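Bench notebook, small parts and fittings
Wednesday, started 9.15

Sorting out the loose hardware before the Batlow job takes over the bench. Everything from the old drawers is being split into frosted plastic bins, one kind of thing to a bin where there is enough of it, odds and ends together where there isn't. The drawers had got to the point where it was quicker to order a screw than find one.

Bin 1, odds and ends

Small screws, one socket-head cap screw and a short sleeve that might be a spacer. Not matched to anything yet. The grooved tube coupling is too big to go in with them and stays out on the marble until I have checked its bore against the Tenident drawing. If it doesn't fit that, it goes on the spares shelf.

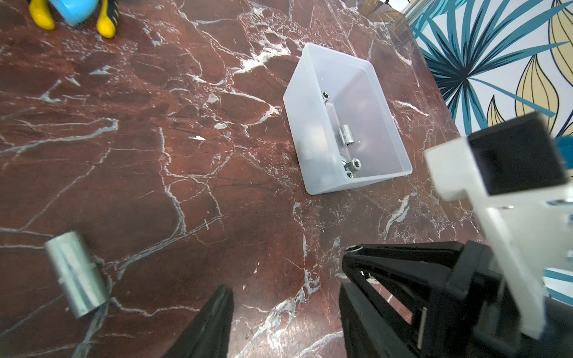 Toolbox and work surface

Black toolbox goes in the back left corner, on its back, so the organiser compartments in the lid face up and can be got at. Tried it at the front last week and it was in the way of everything. The marble wants a wipe between batches, as swarf hides in the veins and small washers are nearly as bad.
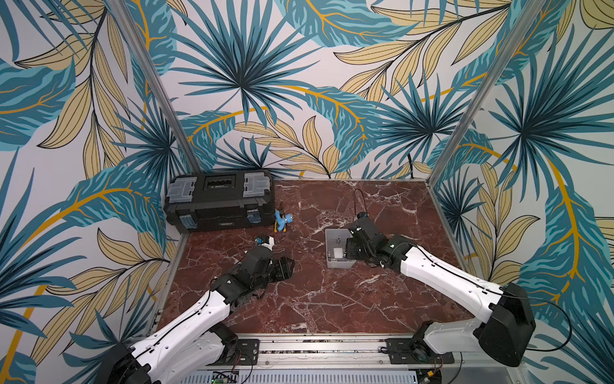
Stock list still says 1000 of the M4 washers. I don't believe it. The bag weighs far less than it should and I think somebody copied the figure over from the opening order. Will weigh a known handful and work it back before ordering more. The M3 count was 68 short last time we did this.

Bin 2, kept clear for now

White card in the bottom, or a label. To be labelled when we agree what the bin is for. My vote is hose and water fittings, given that the blue tap fitting with the numbered dial keeps turning up next to the pliers and has no home of its own. Its threaded end is brass-coloured and I have not identified the thread. Try it on the Wukeo adaptor first. 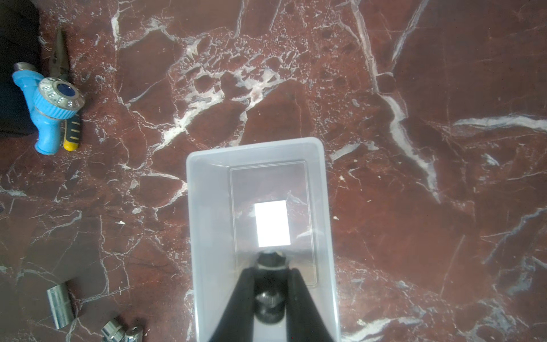 Pliers go back with the hand tools at the end of the day whatever happens. Also need a second pack of cards. The Pilkington ones are a better size but they curl.

Bin 3, sockets

Chrome sockets in here, the dark one to go with them. Short ones stand or lie as they like, no use trying to line them up. The deep one can go in as well if it lies flat, otherwise it travels with the extension bars. Sizes still to be read off and written on the card, glass needed for the smaller ones.

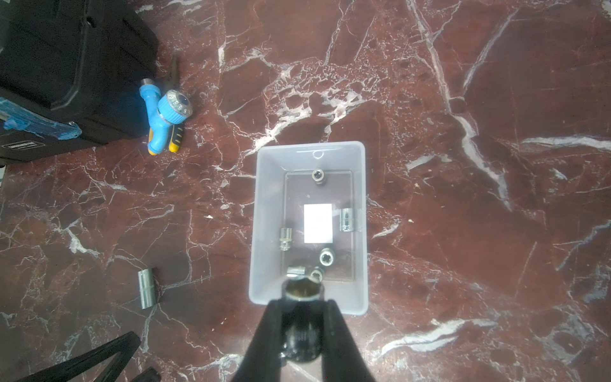
Back bench, October

Carried over from the Wednesday entry: sizes on the socket card, thread on the blue fitting, washer weights. Coupling bore measured, too large for Tenident by a fair bit, so moved to spares. Stopped at 65 entries in the new parts list and will pick up from the cap screws.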